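Washing printed cotton without losing the print

I have been sewing table covers and cushion covers out of printed cotton for a few years, and until last winter I washed all of it the way I wash towels. The results were uneven. Some pieces came out fine after dozens of cycles and some looked chalky by the third one. In February I decided to write down what I was doing to each piece, and these are the notes, tidied up a little.

First, the kind of print matters more than the kind of cotton. Reactive dye bonds to the fiber itself. Pigment print is color held on the surface with a binder, and the binder is what fails. To tell them apart, turn the cloth over. A reactive print usually shows through on the back with a fair amount of strength, and the printed areas feel the same as the bare ones. A pigment print is often much paler on the back, and dark areas can feel slightly stiff. Neither sign is certain. The rub test helps: take a scrap of white cotton, dampen it, and rub a dark area twenty times with firm pressure. Some color on the scrap is normal for a new pigment print. Color on the scrap after several washes means the binder was never cured well.

Curing is heat plus time. A shop that prints its own yardage should do it before selling, but small shops vary. I bought a length from Skoltside that rubbed off on my hand at the cutting table. I pressed it face down through a sheet of baking parchment with a dry iron on the cotton setting, moving slowly, two passes over the whole length. It rubbed much less afterward. I can't say whether that was full curing or just an improvement, as I have no way to measure the temperature at the cloth.

Preshrinking comes next. I serge or zigzag the cut ends first, otherwise the machine turns them into a bird's nest. My last test piece was 238 cm long before washing. I ran it at the same temperature I meant to use for its whole life, dried it flat, pressed it, and measured again. It lost 4 cm in length and almost nothing in width. That is low. Looser weaves have cost me a good deal more, always mostly along the warp. If you plan to tumble dry the finished item, tumble dry the yardage too, or the test tells you nothing useful.

On temperature: I used to wash white-ground prints hot on the theory that the white would stay whiter. It did, for a while, and the color went with it. Now I wash everything printed in cold water on a short cycle, inside out where there is an inside. Grease is the exception. For that I work a drop of plain dish soap into the spot from the back, leave it for ten minutes, and rinse it before the cloth goes into the machine.

Detergent was the biggest single change. Ordinary powder for whites often contains oxygen bleach, and I had been using one without reading the box. I switched to a liquid for colors and measured the dose instead of filling the cap. I tried the Provora liquid first and have stayed with it, mostly for the boring reason that it rinses out. Too much detergent leaves a film, and on dark blue that film looks exactly like fading. Before giving up on a dull cloth, run it once with no detergent at all – I have rescued two that way.

Fabric softener I leave out. It makes table covers repel water for a while, so a spill runs to the edge and onto somebody's lap.

Abrasion does a lot of the damage that gets blamed on washing. Print wears off along folds because the crease stands proud and rubs against everything else in the drum. I shake each piece open before loading and fill the drum only halfway. Zippers and anything with hooks go in a separate load. In storage I roll the long covers on a cardboard tube. For the ones that have to be folded, I change the fold line each time.

Drying: shade, face down, no pegs on the printed area. Strong sun through a window faded one cover in a single summer, and only on the side nearest the glass. Ironing is done from the back while the cloth is slightly damp. A hot iron on the face of a pigment print can leave a shine, and I have not found a way to reverse it.

Next on the list is a set of napkins from the same bolt, half washed with vinegar in the rinse and half without. I expect no difference, but I see the vinegar advice so often that I would like to have tried it properly. 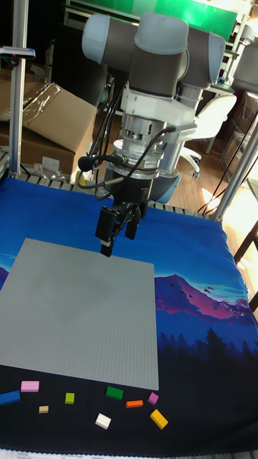
Rakiya Ekpo: I did the vinegar comparison on navy pillowcases and couldn't tell the two sets apart after a year of washing. Turning them inside out made a visible difference, though. Did you press the Skoltside length before or after you preshrunk it? I have some waiting and I'm not sure which order is safer.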